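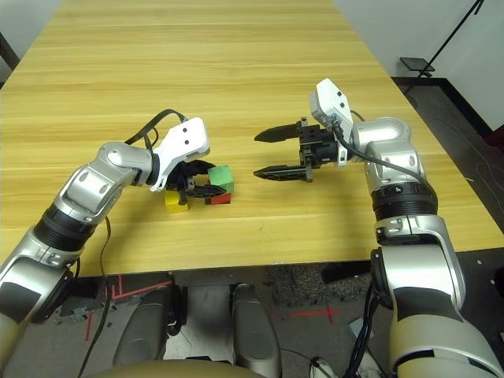 Muvosstead Neighbors Help Board > Home & Repair > Wood and paint

Old painted wooden cubes: seal them, sand them, or leave them alone?

I have a few painted wooden cubes, red, green and yellow, plain ones with no letters on them. They came in a bag of mixed stuff with no box and no maker's name, so I can't look up what the paint is. The green is the worst for wear. The top is scuffed and dark in places, with little chips, and there are spots where the paint has rubbed off. The red has pale scratches and specks but is mostly holding on.

The person at the counter in Barredo told me to buy a bottle of Jestent, which is a clear wipe-on sealer. The label says it "locks in" old paint and makes blocks "like new." I don't believe the second part, and I have my doubts about the first. If paint has let go of the wood, how does a clear layer on top make it grab again? Seems to me you'd have a loose chip with a shiny coat on it.

Then there's the table. It's light wood with a honey-colored finish and I'm fond of it. When the red cube is sitting on it there's a pinkish patch on the wood right beside and under it. I've had two explanations from people in my own house. One says the dye is bleeding into the varnish. The other says it's the color bouncing off the cube and I need to calm down. Neither has offered any proof.

Last thing, the cubes aren't all the same size. Put the green on the red and the green hangs over. It annoys me more than it should. Is that a sign they come from different sets? And can I take the big one down to match, or is that a dumb project?

They get stacked, knocked over and stacked again, so whatever I put on them has to survive being banged around. I would like answers from people who have done it, please. I've read the label already.
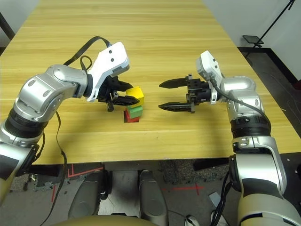
Erlinda Calimlim
Seal them! I did a whole tub of my kids' blocks in August with Jestent and they came out gorgeous, the colors really pop now and they feel so nice in your hand. Two coats, let them dry overnight on a cookie rack, done. I wouldn't sand anything, it takes forever and you lose the old look (which is the best part of them if you ask me). For the chips I just went right over the top. No idea about the table but I put a runner on mine and never thought about it again. Sizes, who cares, kids don't!

2 comments on this answer

skeptic_in_socks: How do they look now, though? Anything looks good the next morning.

Erlinda Calimlim: Ok fair, a couple of the corners have gone again. The flat sides are fine. They do stick to each other a little when it's humid, I should have said that.

Answer 2

I've redone a lot of blocks and toy wheels, so I'll take your questions out of order.

The table first, it's the easy one. Move the red cube to the other end. If the pink goes with it, it's reflected color. A varnished light wood will pick up red from anything you set on it. If the pink stays put, you have a transfer and you should deal with the cube before you do anything to the table. While you're at it, rub the red cube hard with a white cotton rag, first dry, then damp. Color on the dry rag means the paint is chalking. Color on the damp one only could be old paint or could be dirt, so try it again with a clean part of the rag. I would not touch the table with any kind of cleaner until you've done both of these.

On the sealer, I mostly agree with you. A clear coat will slow down wear on paint that is still stuck. It won't save a chip that has already lifted. You also can't judge from the label, because the label doesn't know what's under your paint.

The size thing doesn't tell you much. Could be different sets, could be one set cut sloppily. I've seen both and wouldn't bet on either.

Before any sanding, find out about lead. You don't know the age and you don't know the maker. People will tell you the store swabs settle it. I've used the Skekon ones and I don't put much faith in them on red paint, seeing as the swab turns pink for a yes. Good luck reading that. If small kids are going to have these, send a chip to a lab or buy new cubes. Plain ones are cheap.

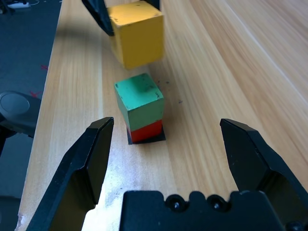 Aurélien Cordier

Original poster, back with what I've done so far. I moved the red cube down the table and the pink went with it. I moved it again after dark with the lamp on, in case it was a trick of the daylight, and it went along again. So the table is fine and somebody in this house is being unbearable.

Dry rag: nothing from any of them. Damp rag: a gray smear off the green, and I think it's plain grime, as it wasn't green in the least. The second wipe was cleaner. I'm not ready to call that proof of anything.

I bought the Skekon swabs before I read Answer 2. I used one on the yellow and got no color, and I have no idea how much weight to give that. I haven't used one on the red for the reason you gave. A chip is going out to a lab and until I hear back nobody small gets to play with them and nothing gets sanded.

The bottle of Jestent is still closed. Erlinda, thank you for coming back about the corners, that told me more than the label did.

If the lab says they're clean, I still want to know how to do the green one properly. What grit? And does anybody have a way of keeping a cube square while taking it down? I can see myself ending up with a lopsided lump.

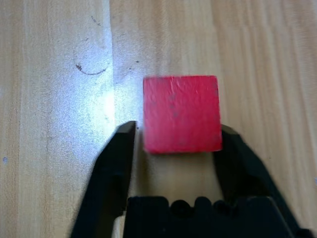
Answer 3

Assuming a clean lab result. Tape a full sheet of 80 grit to something dead flat, a piece of glass or a saw table, and move the cube over the sheet. Never bring the paper to the cube, you'll round the edges. Few strokes, quarter turn, few strokes, next face. Check it against the red as you go. Switch to 100 before you think you need to, 80 leaves scratches that show through paint.

I wouldn't bother matching the sizes myself. Wood moves, paint adds thickness, and you'll be chasing it all weekend. If it has to be done, stop while it's still a hair big.

Paint thin. Skip the clear coat if the paint says it's fine without one. Half of these sealers are a way to sell you a second bottle.

Asker marked Answer 2 as most helpful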